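Print this review | E-mail this review

Larkham Powder Detergent, 17-Load Box

The Larkham powder was assessed over the month of March in a shared household laundry, alongside liquid products from Zedent and Fosel. Cotton sheets and kitchen towels made up most of the loads.

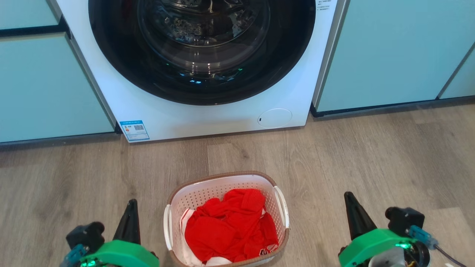
Front-loading washer, door closed.

Larkham removed tea and tomato marks well at warm settings. Results on cooking oil were weaker, and two towels required a second wash. The scent is mild. The cardboard spout tears easily and should be opened with scissors. 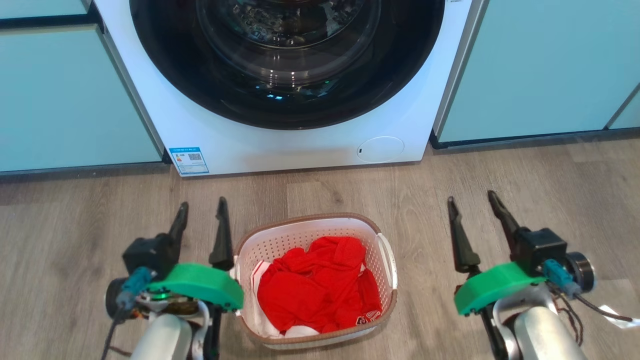 Is the powder suitable for cold washes?
Only on longer cycles; short cold cycles left a light residue on dark fabrics.

The printed dosing chart is clear, although the scoop carries no line for half loads. Households with soft water should begin with the smaller dose.

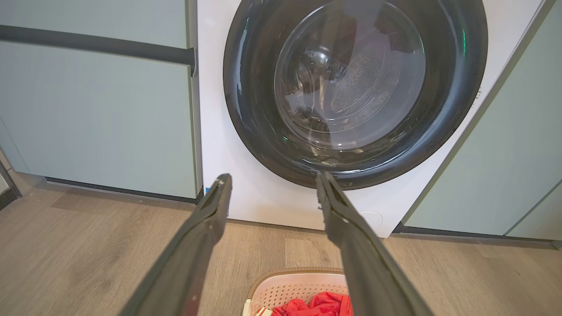 Korkor Kyei writes that the residue cleared once she dissolved the powder in a cup of warm water before adding it.

Rating: recommended, with reservations.

Related reviews
Zedent Liquid Refill
Fosel Wool Wash
Shen Folding Drying Rack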